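Granulation without a torch

Apr 11, 2026

I have been making pots at a kick wheel for years, but silver is a newer interest and I approach it the same way, with a notebook. Most of January went on test pieces for a set of small pendants, which will go on sale at the Rarkcombe craft fair. The design calls for rows of fine silver granules fused to a domed disc. A torch heats the granules unevenly, so I moved the work to the small enamelling kiln, a second-hand Zistau with a working chamber just large enough for two discs on a mesh.

The granules are cut from fine silver wire, melted on charcoal powder and sieved by size. They are set with a thin glue made from quince seed, brushed on and left to dry overnight. Too much glue and the granules lift as it burns off. Too little and they roll when the mesh goes in.
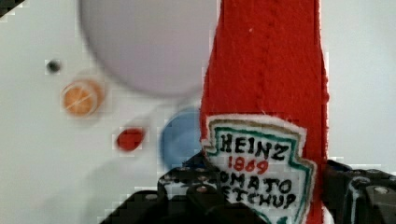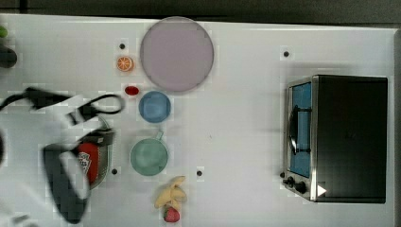
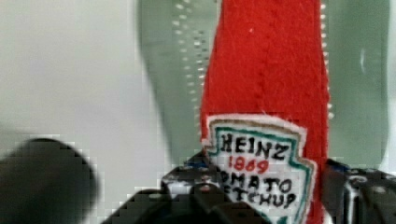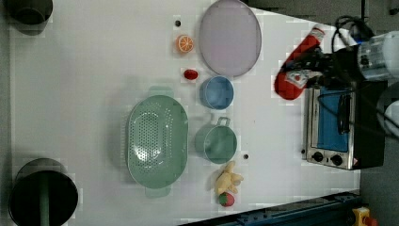 Drying and firing

The discs dry on top of the kiln at first, then in the open door for 6 minutes. I ramp slowly to 300 degrees, hold for 7 minutes to burn out the glue, then go to full heat with the peephole open. Fusing shows as a brief shine across the surface. The disc comes out the moment the shine is even, as any delay flattens the smaller granules.

Of 29 test discs, the last 7 were good enough to keep. The earlier failures were nearly all caused by a poorly placed thermocouple, which was reading the kiln wall. I moved it level with the mesh and the results settled down.

Finishing

Pickling is done in warm citric acid. I tried a Plevix barrel polisher on two discs and stopped – it dulled the edges of the rows. A soft brass brush with soapy water does the job better. The darker finish on the Bednarek pendants is liver of sulphur, applied warm and very dilute, then rubbed back with pumice on a damp cloth.

Next I need to sort out the bails, which are still too heavy for the smaller discs.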